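Robot rules: how people and machines share a workroom
Explainer for ages 9 to 12
Jul 29, 2022

A rule tells you what must be done. A standard is a longer document that many people have agreed on, and it says how to do the job properly and how to check it. Good practice is what careful workers do every day, even where no rule mentions it. Robots need all three.

This page uses the workroom at Markden as its case. The robots there have hands with fingers and a thumb, and they practise handling household objects. The room follows a rule book called the Povetard Code. The book has 220 numbered rules. Most are short. Rule 1 reads: "Know where the robot can reach."

Reach

Every robot arm has a limit to how far it can stretch. The space inside that limit is called the working envelope. It has nothing to do with letters. If an arm can reach 600 millimetres from its base, everything closer than 600 millimetres is inside the envelope, including the space above the arm and behind it.

At Markden, people stay out of the envelope while the motors are on. The limit is marked on the floor in coloured tape. If the robot is given a longer tool or a bigger hand, the envelope grows, and the tape has to be moved before work starts again.

Pinch points

A pinch point is a place where two parts can close on something between them. A door hinge is a pinch point. So are the blades of a pair of scissors. A robot hand has many: between the fingers, between the thumb and the palm, and at each joint where one segment bends towards the next.
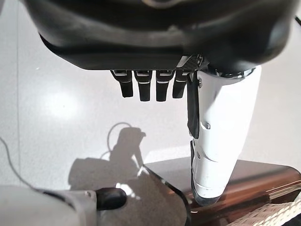 There is a second type of pinch point, and it is easier to forget. It lies between the robot and whatever is near it. A thumb pressing down on a hard surface can trap a sleeve or a fingertip just as well as two metal parts can. The Povetard Code treats both types the same way. Hands stay out until the robot has stopped and its power is off.

Force and speed

Force is how hard something pushes. Speed is how fast it moves. A slow, gentle push from a robot may do no harm, while the same arm moving quickly could cause a bruise or worse. For this reason, robots that work near people have limits set for both.

A new task is first run at low speed. The operator watches the whole movement from start to finish and keeps one hand near the stop button. The speed is raised in small steps. If anything in the room is changed, such as the position of a table, the operator goes back to low speed and begins again.

Stopping

The emergency stop is a large red button, usually on a yellow background. Pressing it makes the robot stop. The button then stays down until someone twists or pulls it out. Releasing the button must not start the robot by itself. A person has to give a separate start command.

Markden has two stop buttons for each robot, placed on opposite sides of the envelope. Both are tested every morning. The result is written in a log book with the time beside it. A robot with a faulty stop button is not used that day.

Cables and floors

Robots need electricity and signals, and these often travel through cables. A loose cable can catch on a moving arm or trip a person walking past. Cables should be long enough for the arm to move freely and should be kept clear of the fingers. Floors are swept before each session, and spills are wiped up straight away.

Who checks the rules?

An inspector from Prorkusholm visits each January. The inspector measures the taped area, reads the log book and presses every stop button. Anything that fails goes on a list and must be repaired before the robot is switched on again.

Words to know

Operator: the person in charge of the robot during a task.
Working envelope: all the space a robot can reach.
Pinch point: a place where something can be squeezed.
Log book: a written record of checks and faults.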